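Jurncombe Divided Parts Bin, Large

Product group: Storage and sorting
Maker: Jurncombe
Colour: grey
Availability: in stock, usually sent the next working day

The Jurncombe divided bin is an open metal bin for benches, packing tables and stockrooms. It has straight outer walls and a fixed divider across the inside, so that two kinds of goods can be kept apart without using two bins. The front section is the larger one.

It is sold as a single item. Lids, label holders and the felt base mat are ordered separately and are listed further down.

Dimensions and weight

Length 600 mm
Width 300 mm
Wall height 118 mm
Maximum load 20 kg, spread evenly

The load figure is for a bin standing on a flat surface. If the bin is to be kept on Ortner shelving, please check the rating of the shelf as well. The bin must not be lifted by the divider.

Using the two sections

Most customers use the large section for goods still to be checked and the small one for goods that have passed. Others keep returns at the back. The divider is fixed and cannot be moved. If you need sections of equal size, order the Prakano twin bin instead, which has the same outer measurements.

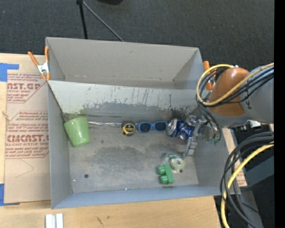 Large divided bin on a wooden tabletop, with small items and a light green cup in the front section.

Care and wear

Wipe out with a damp cloth and a mild washing-up liquid, then dry. Do not use wire wool or scouring powder. The inner walls and the divider will pick up scratches and scuffs with daily use. These do not affect the strength of the bin and are not covered by the guarantee. Bent walls and failed joints are covered for two years from the date of purchase.

Do not store salt, wet food or battery acid in the bin.

Accessories

Stusto felt base mat, cut to fit the front section
Clip-on label holder, pack of four
Flat lid, covers both sections
Rubber feet, self-adhesive, set of four

The flat lid fits bins made from February onwards. Older bins have a slightly wider rim and need the earlier lid, which we can still supply while stocks last.

Delivery and returns

Bins are packed singly in cardboard. Orders placed before 2 pm leave the warehouse the next working day. Unused bins can be returned within 30 days in their original packing. The customer pays return carriage unless the bin arrived damaged.

For trade prices contact Monique Rey in the sales office. Questions about spare lids and older bins go to Wendelin Wyss in customer service.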